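Wonatow open day set - README

What you get
37 short clips plus stills from the November open day at the Platcombe workshop. One arm, one table, public watching from behind the tape. Stills are in /stills, clips in /clips, notes in notes.txt (messy, sorry).

Versions
v1 had 500 stills, too many near-duplicates. v2 is cut to 98. Use v2. Old links to v1 will break at some point.

How the day ran
Doors at 10 am. Demo on the hour, questions after, arm parked over lunch. Dretelard did the lights, Evangelista lent the table. Colour balance drifts in the afternoon clips, not corected.

Known problems
- audio is mostly crowd, mute it
- clip names start at 1000, no reason
- labels for straps and loops are patchy, handles are better
- two clips have the wrong start time in notes.txt, havent worked out which

Use
Free for teaching and hobby work. Ask before putting it in anything you sell. Credit Wonatow.

Umbrella task was the one visitors kept coming back to, so most of the v2 labels went there. One label per umbrella, sleeve counted as part of it, loop labelled seperately. The beige one lying on the diagonal is a good first test, orange wrist loop hanging off a yellow-orange handle end, easy to tell from the white under it. Pink ones beside it are harder, close in colour and partly overlapping. Start with beige.

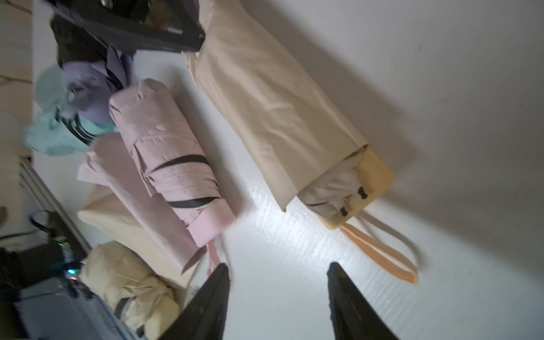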